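# Zendurwood snack-packing set, review copy

Notes on the hand-held gripper kit sold by Zendurwood, plus the 63 recordings we made with it. Updated September 12, 2025.

The kit is two fingers, blue pads and a manual that was plainly written for a different kit. Bags go upright into a cardboard box – the pads hold crinkly packaging better than the price suggests.

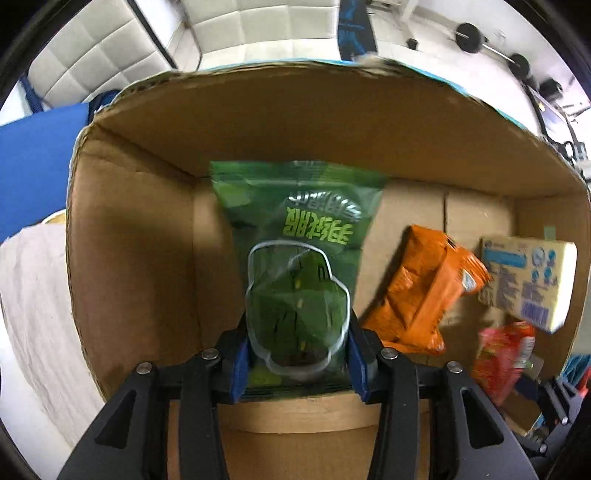

Costache wrote back that the pads are fine and the screws are the problem: check them every 200 grasps.

Known gaps:

- no glass jars
- 2 recordings lack audio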